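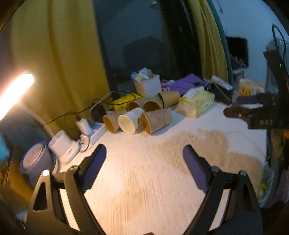 Saving toilet paper rolls for seed starting, worth it or no?

gevwood_gal
OK so I have been hoarding cardboard tubes since last August and my husband has started making comments. The plan was to start all my sweet peas and pole beans in them this year and plant the whole thing, tube and all, so the roots never get bothered. I counted last night and I'm at 117. Do they really break down in the ground or am I going to be digging up soggy cardboard next spring? Zone 5 if that matters, heavy clay.

tomatotradex
I did it for two years and quit. Mine grew fuzzy white mold all over the outside by week three and the bottoms fell apart when I picked them up. Soil everywhere, beans on the floor, dog eating the beans. I went back to plastic cell trays from the dollar store and haven't looked back.

Pletano Patty
Oh no, I love mine!! I've been doing sweet peas in tubes forever (my mother did too, she used newspaper ones) and the trick is packing them tight in something with sides so they hold each other up. I use an old lasagna dish. And water from the bottom, a little at a time. The fuzz is harmless, by the way, I just open a window and it mostly goes away.

tomatotradex
Harmless maybe, but half my seedlings went yellow. I read the cardboard pulls nitrogen out of the mix while it rots. Not a fan.

Pletano Patty
Yellow could be a lot of things though. Were you feeding them? Starter mix has basically nothing in it. I give mine a weak fish emulsion once they have their second set of leaves, and yes, the house smells like a pier for a day.

mikkel_a
Depends on the crop in my opinion. Beans don't want to be indoors more than 2 weeks anyway, so the tube doesn't get a chance to go bad. Sweet peas are in there longer but they like the depth. Tomatoes, forget it, the tube is too skinny and you'll be potting up before you know it.

One thing for clay soil: tear the top rim off so none of it sticks up above ground. If it sticks up it wicks the water right out and the tube goes hard like a little cast. I pulled up a pepper once that had never made it out of the sides, roots just going round and round. Now I slit them down one side when I plant.

gevwood_gal
Slitting them is smart, I hadn't thought of that. Do you fold the bottoms or leave them open?

mikkel_a
Open. Folding them is four cuts per tube and you have 117 of the things.

Pletano Patty
I fold! It's relaxing. I do it in front of the TV.

rowcoverRon
Has anybody here tried soil blocks instead? I bought the blocker from that Mansour catalog and I'm never going back to pots of any kind. Takes some practice to get the mix wet enough, and my first batch looked like a kid's mud pies, but the roots stop at the edge all by themselves.

tomatotradex
Ron you bring up soil blocks in every thread lol

rowcoverRon
Because they work

gevwood_gal
Ron I looked and the blocker costs more than my whole seed order so that's a no for this year. I think I'll do half and half, beans and sweet peas in tubes, everything else in trays. What do I do with the leftovers? I'm not throwing them out now, he'd never let me hear the end of it.

Pletano Patty
Cutworm collars! Cut each one in half and push it an inch into the dirt around your cabbages. Or rip them up for the compost if it's too wet. Let us know how the sweet peas do, and what variety are you growing?

— Mikkel Arnardóttir
(sorry, mikkel_a again, forgot to say) nick the sweet pea seeds with nail clippers first. Mine came up in 5 days that way.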